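Session 5: The Book of Ruth, chapter 2
Handout for the evening Bible survey class, Graziella Costa

Welcome back! Last time we left Naomi and Ruth at the gate of Bethlehem, with Naomi telling the women of the town to call her Mara, "bitter." Chapter 1 closes with one small phrase that is easy to skip: they arrived at the beginning of the barley harvest. Keep that in your head tonight. I love this chapter and I could spend three weeks on it (don't worry, I won't).

Before you read the notes, read the whole chapter out loud, all 23 verses. It takes only a few minutes and you will hear things your eye runs past.

Verses 1-3. Boaz is introduced before Ruth knows he exists. We readers get his name and his family tie to Elimelech, and then the camera swings back to Ruth, who only knows she needs to find grain. The Hebrew of verse 3 says something like "her chance chanced upon" the field of Boaz. What a line! The storyteller is nearly winking at us.

Gleaning. Look up Leviticus 19:9-10 and Deuteronomy 24:19-22. Landowners were to leave the edges of the field and the dropped stalks for the poor, the foreigner, the orphan and the widow. Ruth fits more than one of those groups.
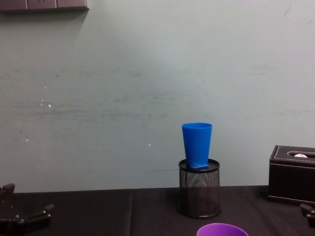
Notice too that gleaning was work. The law left the grain standing or lying there, and the gleaner still had to bend, gather, carry and beat it out. The foreman in verse 7 tells Boaz she has been on her feet since morning.

Verses 8-13. Boaz speaks to her as "my daughter," tells her to stay in his field, orders the men to leave her alone, and gives her the run of the water jars. Ruth asks why he should notice a foreigner. Mark verse 12, where he prays that she be repaid by the God "under whose wings" she has come for refuge. The word for wings is kanaph. We will meet it again in 3:9, and when we do I may get loud.

Verses 14-17. A meal with bread and vinegar, roasted grain with some left over, and secret orders to pull stalks from the bundles for her. She goes home with an ephah of barley. Scholars differ on the exact size, but for one day of gleaning it is a huge haul.

Piroska Bíró asked last session whether the original hearers would have been bothered by a Moabite heroine. Read Deuteronomy 23:3-6 next to this chapter and count how often the narrator says "the Moabite" when he doesn't need to. Geert Smits has promised to bring his list.

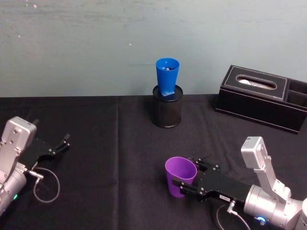 What does hesed mean in verse 20?
It is usually translated "kindness" or "steadfast love," and it means loyal love shown in action, often beyond what duty asks. Naomi uses it in a blessing, and the Hebrew leaves it a little open whether the one who has not stopped showing hesed is Boaz or the Lord. Many readers are happy to hear both.

For next time
Read chapter 3 twice, in two translations if you own them.
Read Leviticus 25:25-28 on the family redeemer.
Compare Naomi's words in 1:20-21 with her words in 2:20. What changed, and what hasn't changed yet?
Zahira Goh will open with Psalm 91, verses 1-4. Listen for the wings!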